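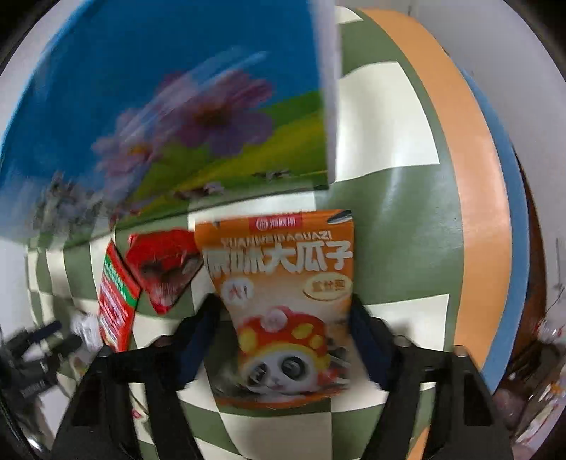
Tercera semana con las pinzas de mano y ya tengo datos suficientes para ordenar las notas. El punto de partida era una duda concreta: si la cámara de muñeca con óptica ojo de pez compensa frente a la de campo estrecho que veníamos usando, y si las almohadillas blandas cambian algo cuando el objeto es una bolsa flexible. Las cajas rígidas las agarra cualquier cosa. Una bolsa de pipas, no.

Montaje. Dos pinzas paralelas de mano, izquierda y derecha, con la misma geometría de dedo y la cámara fijada por encima de las mordazas, mirando hacia las puntas. El controlador es el Stenamel de la primera tanda, con el firmware que compiló Pirjo Kallio en agosto. La mesa lleva un mantel de cuadros verdes y blancos. Lo puse porque el seguimiento visual necesita textura y el tablero gris liso no da casi ninguna; con cuadros hay esquinas de sobra, aunque el material brilla y los reflejos verticales se mueven con la cámara. Un mantel mate sería mejor. No lo he encontrado.

Cámaras

La óptica estrecha (la llamo A) tiene menos distorsión y más píxeles por objeto. La ancha (B) curva todo lo que se aleja del centro y deja negras las esquinas. Sobre el papel, A gana en lectura de etiquetas y B en contexto. En la práctica la diferencia importante está en otro sitio: con A, cuando la mordaza se acerca a la bolsa, el resto de la mesa desaparece y el estimador de pose se queda con muy pocos puntos. Con B se siguen viendo el mantel, los paquetes vecinos y parte de la otra pinza, y la trayectoria no salta.

Con B el texto impreso sufre. En la bolsa naranja del panda los caracteres grandes de 原味大瓜子 se leen, con los de la izquierda más borrosos que los de la derecha. La línea de mayúsculas latinas que va encima queda emborronada por el centro. Para clasificar el producto basta con el color y la cara del panda. Para leer la letra pequeña no serviría, y quien necesite eso tendrá que poner una segunda cámara fija.

El desenfoque de movimiento merece un párrafo propio. Lo más cercano al objetivo es lo que peor sale: cualquier caja con una foto impresa y superficie brillante acaba convertida en vetas diagonales de reflejo. Bajar la exposición ayuda, pero el sensor de B mete ruido enseguida y las zonas oscuras de las mordazas se empastan con las almohadillas, que también son oscuras. Ilari Turunen propuso pintar las puntas de un color claro. Está pendiente. Me preocupa que la pintura cambie el rozamiento y tenga que repetir la mitad de las pruebas.

Almohadillas

Probé dos juegos. El primero, Grillow, es de silicona dura con estría transversal. El segundo, Chuensuk, es más blando, liso y algo más grueso. Las dos se montan en el mismo armazón abierto, de modo que el cambio lleva un par de minutos.

El protocolo fue siempre igual: objeto de pie o tumbado, cierre lateral, elevación, pausa y suelta dentro de un recuadro marcado. Hice 455 intentos en total. Descarté 22 por fallo de grabación (el cable de la cámara se suelta si se gira la muñeca demasiado, y hay que pegarlo con cinta al mango). Los 433 restantes, repartidos entre los dos juegos, dejan estas observaciones:

Bolsas llenas y abombadas: sin diferencia apreciable. Ambos juegos las levantan si el cierre va centrado.

Bolsas con el contenido caído hacia abajo: mejor Chuensuk. La silicona blanda se adapta al pliegue, mientras que Grillow tiende a pinzar solo la película y el paquete gira al subir.

Paquetes estrechos y alargados: mejor Grillow. La estría impide que roten sobre el eje de las mordazas.

Envases brillantes y arrugados: los dos fallan más de lo que me gustaría. El contacto cae en una arruga distinta cada vez y la repetibilidad es mala. No le veo arreglo por el lado de la almohadilla.

La apertura se mide con el codificador del propio mecanismo y tiene holgura. Al cerrar sobre una bolsa blanda, la lectura sigue bajando cuando el agarre ya es firme, porque la película cede. El umbral de «objeto sujeto» que traía el Stenamel estaba pensado para piezas rígidas y daba por fallidos muchos agarres buenos. Lo sustituí por una condición sobre la derivada de la apertura, filtrada en una ventana de 30 ms. Con ventanas más cortas aparecen disparos falsos por vibración.

Dos pinzas a la vez

Aquí la óptica ancha vuelve a tener ventaja. Si la segunda pinza entra por el lateral de la imagen, aunque sea deformada y solo en parte, hay una referencia visual para comprobar la pose relativa. El problema son los falsos emparejamientos: dos dispositivos negros con dedos parecidos confunden al detector. Eetu Vainio sugirió marcas distintas en cada cuerpo y creo que tiene razón. También conviene excluir las mordazas propias con una máscara fija. Como el armazón está calado y el mantel se ve por los huecos, una máscara rectangular tira muchos puntos útiles; dibujé una que sigue el contorno y la pose mejoró en los tramos lentos.

Lo que me quedo de momento: cámara B, almohadillas Chuensuk en las dos manos y el umbral nuevo. Para los paquetes alargados cambio a Grillow en la derecha, con la molestia de tener que anotarlo en cada sesión.

Pendiente: puntas claras, marcas en los cuerpos, un conector de cable con bloqueo y repetir las bolsas arrugadas con menos velocidad de cierre. Santeri Laitinen tiene un juego de dedos más largos que quiero montar antes de tocar nada más del controlador. Si alguien ha medido la holgura de un codificador parecido con carga lateral, me interesan los números.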